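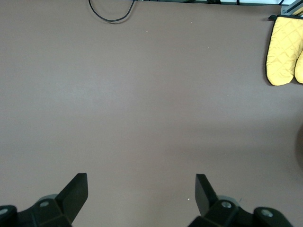 Voltei às contas do segundo semestre e a planilha continua teimosa! Pedi orçamento de dedos sobressalentes à Panitz e à Kitholm: a primeira cobra 94 euros o par, a outra só vende caixa fechada com 16 (e frete à parte, claro). Para quem passa o dia pegando fatia de pão, dedo é consumível, gente.
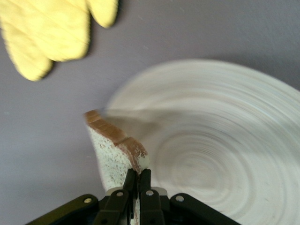 A Naseri comentou no post anterior que eu devia reservar logo 500 euros para cabos e esquecer os dedos até março. Pode ser, mas cabo eu ainda tenho na gaveta!

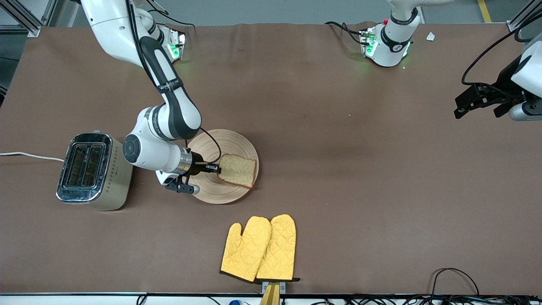
O que fica para depois

A segunda torradeira, 100 euros, e o contrato de manutenção da Trisside, que ainda nem li inteiro.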